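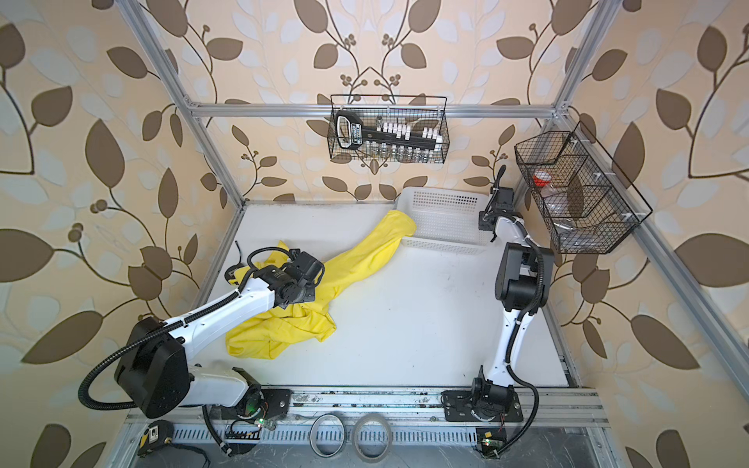 Yi-chun Su
Operations Manager, Nikbridge

Category: About Us / Our People and Work

Nikbridge is a laundry and garment care company. We wash, fold and pack clothes for hotels, clinics and small shops. We are 80 people in one building, and most of us have worked here for a long time. I began on the folding tables myself, so this part of our work is close to my heart.

Folding is simple to learn and hard on the body. A person stands, bends the neck and repeats the same movement all day. Two years ago we asked everybody in the folding room which task they would like to give away first. The answer was plain shirts and plain pants, in one color, without any special request from the customer. So we started there, with two robot arms at one table, and we gave this station the name Cusileck.

The arms are still slow. A trained folder is much faster, and I prefer to say this openly to visitors. Soft cloth never lies the same way twice, and a sleeve can go where it wants. For this reason the station always has a person responsible for it, and this person may stop it at any moment without asking a supervisor.
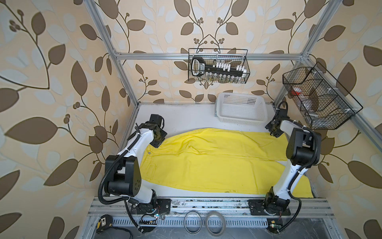 The work of our people has changed in small steps. Four folders learned to run the station and to write down its mistakes. They meet every Monday at 8:30 and decide together which garments it should practice next. Other colleagues moved to repairs and final inspection, where good eyes and experience are needed. They received 112 hours of paid training — during the working day, not in the evening.

Before we began, we put a promise in writing: no one loses a job or an hour of pay because of a machine. It is still on the wall next to the time clock. Some colleagues did not believe it in the beginning, and I understand them. A few still like the folding table better, and they stay there.

Our next project is called Mok and it concerns towels. We will begin in April, if the folding room agrees.

Customers and neighbors are welcome to visit us. Please write to the office first — the corridor is narrow and we can take only small groups.

Last updated: April
108 shares | 2 comments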